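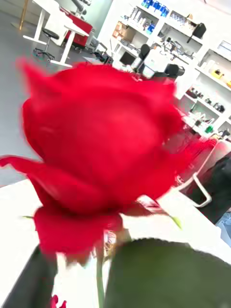 Mirta Daza writes that a kitchen serving surplus food should stop calling itself a soup kitchen on the first day and never use the words again. Her remark reached us after the April session, and I would like to begin with it this afternoon, as it bears on everything the Pullari dining room has tried to do.

Slide 2. Please allow a moment for people to find their seats.

The Pullari is a community dining room with table service. Guests sit down, are given a menu and are served three courses. There is no charge and no form to fill in. On two evenings a week the same room opens to paying guests, and the income from those evenings covers the gas, the linen and part of the wages.

Slide 3. Supply.

Most of the food comes from the Drakodley wholesale market. Our van is at the gate when trading closes. The stallholders set aside what they cannot sell the next day: bruised tomatoes, split squash, bread from the morning, herbs past their best. Meat and fish are a smaller share, and we accept them only with a temperature record from the seller. Two stallholders have asked that their names not be used. Please respect this if the question comes up.

Slide 4. The menu.

The cook does not know what will arrive until the crates are opened. The menu is therefore written at noon and printed at four. Over the past year the kitchen recorded 194 separate dishes. Bread soup appears far more often than any other. The Magalhães method, which some of you will know from the handout, sorts each delivery by how many hours it has left and builds the meal from the shortest backward. It asks for a cook with a steady temper. It also asks for a good deal of stock, and the large pot is seldom off the stove.

(Pause. Offer the handout again to anyone who came in late.)

Slide 5. Service.

Guests are greeted at the door and shown to a table. Plates are carried out. Water is poured. A guest who wishes to eat alone may do so. Second helpings are offered at the table, and no one stands in line for them.

Our servers train for 14 hours before their first shift, the same as for the paying evenings. We were advised to shorten this. We have declined — the standard in the room should not depend on who is paying.

Slide 6. Difficulties.

The Wanuvus site did not open as planned. The extraction system failed inspection and the lease has been returned. The equipment is in storage, apart from the dishwasher, which is now at the Pullari. I will take questions on this but cannot discuss the landlord.

Slide 7. Questions. Keep the supply chart on the screen.

Last updated: Thursday, October 3, 2024

Comments

Tobin R.
Is the handout on the sorting method available to people who were not in the room?

Lena
We ate there on a paying evening. The bread soup was very good, though I would have liked more pepper.

K. Osei
What happens on days when the market is closed? The notes do not say.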